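The Ferryman's Third Daughter

Peiyu Fan had been promised an ending, and she did not believe in it.

The promise came in a letter from a dealer in Parkton, a man named Badawi who spelled his own shop's name two ways on the same sheet. He had, he wrote, a copy of the Vidine reader, fourth volume, in which "The Ferryman's Third Daughter" ran to its full length. Every other copy she had handled stopped at page 192, with the girl stepping into the boat and the river going quiet. It was a nice place to stop. Children liked it. Teachers liked it better, since it let them go to lunch.

She read the letter twice and put it under the sugar bowl.

"You'll go," said Lilla Takács, who rented the upstairs room and read other people's mail if it was left near sugar.

"I won't. He wants two hundred dollars for it."

"He says 200 or nearest offer."

"Then he doesn't believe in it either."

She went, of course. The bus to Parkton took most of the morning and let her off across from a tire place. Badawi's shop was behind it, up three steps, and smelled of radiator. The man himself was younger than his handwriting. He brought the book out in a pillowcase, which she thought was laying it on.

"Sirosside printing," he said. "Only the first run had the extra leaves."

"Who told you that?"

"My uncle."

"And who told him?"

He smiled and slid the pillowcase toward her. She had met a lot of uncles in thirty years of looking at school readers. They had all known a printer. They had all been given something by a widow.

The binding was right, the faded green with the little lamp stamped on the spine. The contents page was right. She turned to 127, where the tale began, and there was the ferryman in his ugly hat, and the two older daughters being rude to the heron. She had loved that heron when she was six. She turned the leaves slowly so that the young man would think she was checking the paper.

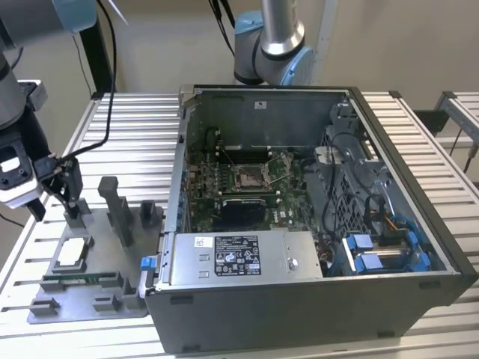

At 192 the girl stepped into the boat. The river went quiet. Peiyu turned the leaf.

There was more.

"There," said Badawi.

"Be still a minute, please."

It went on for four pages. The girl rowed out to the middle, where her father's voice had been calling every night since the flood, and found no father. There was only the heron, standing on a sandbar, who had learned to do the voice. The heron was not wicked. It had been fed by the ferryman for years and missed the sound of him. The girl listened for a while. Then she asked it to say her name, and it couldn't, for the ferryman had never once used her name within its hearing. He had called her Third. So she rowed home, and in the morning she hung out the lantern and took the fares herself.

Peiyu closed the book on her finger. Her first thought was that it was too good. The rest of the volume was bears and honest woodcutters, and whoever had put it together had never in his life left a child sitting in a boat with a thing like that to think about.

She looked at the type. The lowercase g had the same broken ear it had everywhere else in the set. She looked at the gutter, and the thread, and the tops of the leaves where the dust had gone in evenly. She wet her thumb and the young man winced.

"Well?" he said.

"Somebody took trouble."

"That's a yes?"

"It's what I said."

She gave him 127, because it was the number in her head, and he took it so quickly that she was sorry she hadn't said ninety. On the bus she held the pillowcase on her knees and went through it all again. A good forger could match a g. A good forger could match dust, probably, though she had never heard how. What she couldn't work out was who would bother. You could not get rich on the last four pages of a school reader. You could barely get bus fare.

Lilla was on the porch with her feet in a basin.

"So it's a fake," she said.

"I don't know."

"You always know."

"I know when they're fake. I've never had to know the other thing."

Lilla dried her hands on her skirt and held them out, and Peiyu gave her the book, a little against her will. She watched her find the place. Lilla moved her lips when she read – she had learned English from cereal boxes and the radio, and she liked to try a sentence for taste before she let it go by. When she got to the sandbar her lips stopped moving.

A streetlight came on. Down the block someone was calling a dog or a child, two notes, over and over.

"He never said her name," Lilla said finally.

"No."

"What was it?"

"It doesn't say."

"Not anywhere?"

Peiyu took the book back and turned to the beginning, to the ferryman and his hat. She had read that page more often than any other page in the world, and she would have sworn in court that all three girls were named on it. She read it down to the bottom. The first was Anna. The second was Ruth.

"Huh," she said, and sat down on the step to read it again.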